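The Second Pair 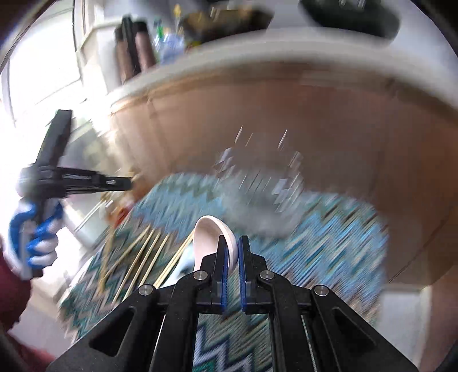
1. Thursday

The quote from Floslow came to 2,334 for a pair, gloves not included. Hanneke Verbeke printed it and laid it on the kitchen counter.

"We have a pair," she said.

"We have one pair and 19 homes signed up," said Radek Tóth. He kept his eyes on the rug, where he was trying to pick up a spoon.

"What about Zeltbridge?"

"Cheaper. Their finger pads wear out in a month."

"And the pads on these?"

"Two months. I put spares in the budget, line 15."

She found line 15. Under it he had typed "skewers, spoons, misc." and left the amount blank.

"How much is misc.?"

"Depends what we drop."

Hanneke wrote 40 in the box. She had run the books at a bakery before Salent hired her, and she knew what a blank box turned into by November. Then she turned back to the quote and read the part about shipping – up to six weeks, paid in advance.

"If I sign today, when do you start the second kitchen?"

"September."

"And if I don't?"

Radek set the grippers down and flexed his fingers inside the gloves. "Then Temitope and I take turns. Same kitchens, twice as long."

2. Friday

She signed for one pair and no gloves. The gloves she bought herself at the hardware store, two packs, and she stapled the receipt to line 15.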